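Home | Archive | Desk & Storage | About

Where the hairbrush goes

07/12/2024
by Tuấn Diệp

The hairbrush has been the last item without a fixed place. It is too long for the shallow tray and it picks up lint in a drawer, so I have been trying it in a mesh pen cup. The cup is a plain black cylinder and weighs 270 g on my kitchen scale.

Stored handle down, the brush leans. The oval head ends up above the rim on one side and the bristles touch nothing, which was the point of the exercise.

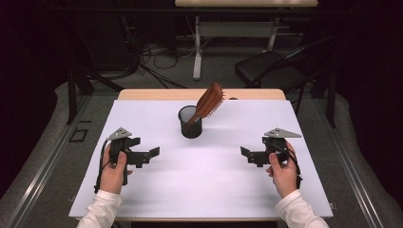

The drawback is balance. With the brush alone in the cup, most of the weight of the head sits outside the base. A second item on the opposite side fixes this – a comb or a pair of scissors will do. I would not go narrower on the cup. My old Deder one was 2 cm slimmer and tipped whenever the table was bumped.

Mesh also has a practical advantage over a solid cup. Hair and dust fall through or catch on the wire, and either way they can be seen. I rinse mine once a month and leave it upside down on a towel.

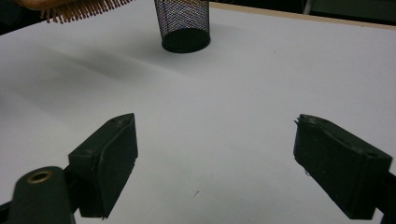
Placement matters less than I expected. Toward the back of the table the cup stays out of the way of both hands, and a white surface makes stray hairs easy to spot. I will leave it there through December and then decide about the comb.

Comments (3)

Khương: Does the wire scratch the handle? Mine is varnished.

Tuấn Diệp: No marks so far. A circle of felt in the bottom would help.

Zimcombe: I put 20 coins in the base of mine. Stopped tipping.

Older post | Newer post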